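Lalby Toy Lending Collection: Play Tables and Outdoor Sets

Gallery | Updated Dec 30, 2020

The Lalby Toy Lending Collection serves families, child care providers and classrooms in the Prestwood area. The collection holds 600 items available for loan, of which 143 were added or replaced during the past year. Members may borrow toys for periods of up to 15 days and may renew each loan once, provided that no other member has placed a request.

This page presents the sand and garden toys, together with the small puzzles and the printed table mats on which items are laid out for checking. Most of the collection is stored in labeled bins and is brought to a table when it is returned. Staff look over each item, wipe it down and record its condition before it goes back on the shelf. The entries that follow are intended to help members choose suitable items and return them in good order.

Sand and garden toys

Shovels are among the items most often requested between spring and early fall. The collection lends them in two general sizes. Large shovels have a long shaft and a handle that can be held with both hands, and they are recommended for children who are already steady on their feet. Small shovels are better suited to sandboxes, planters and indoor sand trays.

Members are asked to rinse sand and soil from shovels before returning them. Particular attention should be given to the place where the blade meets the shaft, where grit tends to collect. Shovels should be allowed to dry fully before they are packed in the loan bag.

Any crack in a blade or handle should be reported at the desk. Members are not charged for ordinary wear. Scratches and faded color do not need to be reported.

Puzzle cubes

Puzzle cubes are lent singly. They may be returned in any state, solved or unsolved. Cubes with lifting stickers are withdrawn and repaired where possible. Members who borrow cubes for group use should request them at least one week in advance.

A cube that turns stiffly should not be forced or oiled at home. Please note the difficulty on the return slip so that it can be examined.

Table mats

The Fado series of patterned mats was introduced in November and has replaced the plain gray covers used in earlier years. The design follows the style of Mondrian, with thick black lines and blocks of strong color. Mats may be borrowed with any set of toys. They should be rolled for transport, with the printed side facing out, and should not be folded.

Several early childhood programs have used the mats for sorting and matching activities. Children may be invited to place a toy on a block of the same color, or to name the colors that border one another. The black lines also serve well as roads for small vehicles.

The checking table

Shovels in both sizes were laid out with a puzzle cube on one of the patterned mats. The large shovel has an orange blade and a green shaft that ends in an orange D-shaped handle; the smaller one is blue with a yellow handle.

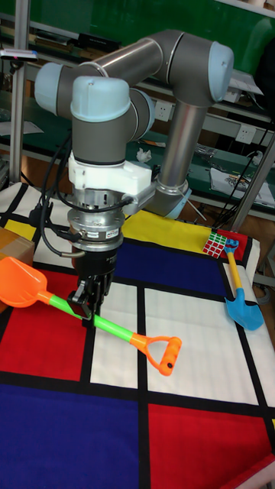 Olivares wrote to ask whether the large and small shovels could be borrowed as a pair, as two children of different ages seldom want the same one, and whether a pair would count as one item or as 2 on the membership card. The same letter suggested that the bright handles be kept when the shovels are next replaced, having found them much easier to spot in long grass than the dark green ones lent in previous summers.

Pairs may be requested at the desk and are recorded as a single loan. Both shovels must be returned together. The remark concerning handle color has been added to the purchasing notes for the coming season.

Borrowing and returns

Items shown on this page may be reserved in person or by telephone. Reserved items are held for three days. Returns are accepted during all regular opening hours and should be handed to a member of staff. Wet or sandy items should not be left in the return bin by the entrance, which is meant for books, puzzles and boxed games only.

Next gallery: Building Blocks and Wooden Trains
Previous gallery: Musical Instruments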